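Clearing a caddy jam during robotic drive removal

Reading time: 2 minutes

Applies to: Trastura disassembly cell, two-finger gripper, desktop towers with plastic drive caddies.

A caddy jam occurs when the drive tray binds against the cage wall during the pull. The arm keeps lifting, the contact force climbs, and the controller issues a protective stop. If the force limit is set too high, the caddy slips out of the fingers first and can fall onto the motherboard.

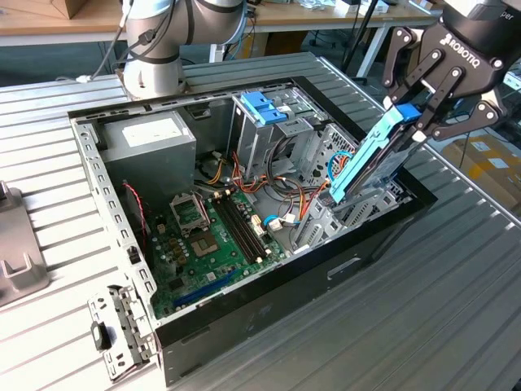 Do not clear the protective stop from the pendant right away. The arm is still holding load and may spring upward when the brakes release.

1. Press the emergency stop. Wait 5 seconds.
2. Check that the tower has not shifted on the table. A case that has moved 2 mm is enough to cause a second jam.
3. Unplug any power or data lead still attached to the drive. In our log, attached leads account for more than half of all jams.
4. Support the caddy by hand and open the gripper from the manual screen.
5. Reset the emergency stop, then jog the arm straight up until it is clear of the case.

Before restarting, correct the pull path. The original Vumero routine lifted and rotated in a single move, and the rotation wedged the caddy against its rails. Nadhirah Yusof split it into two moves: a vertical lift until the caddy is free of the cage, then the rotation. 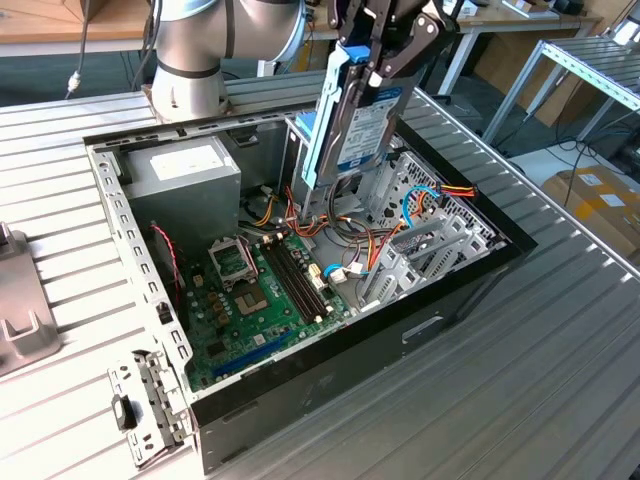

Run the lift at reduced speed for the first tower of each batch. Set the force limit to 900 in raw controller units. The old value of 3,000 was left over from a palletizing job and stopped the arm far too late.

Last, check the grip point. The fingers should close on the plastic of the caddy and stay off the circuit board and connector.
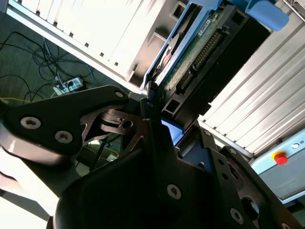
Gripper and drive tray from the wrist camera, with the emergency stop button at lower right.

If the jam repeats after these changes, pull the drive by hand and tag the tower for Subbarao Joseph.

Related
Zeroing the wrist force sensor
Replacing worn finger pads
Grutach table clamps: setup and limits

Contact: Cempaka Goh, cell support | © Trastura | Back to top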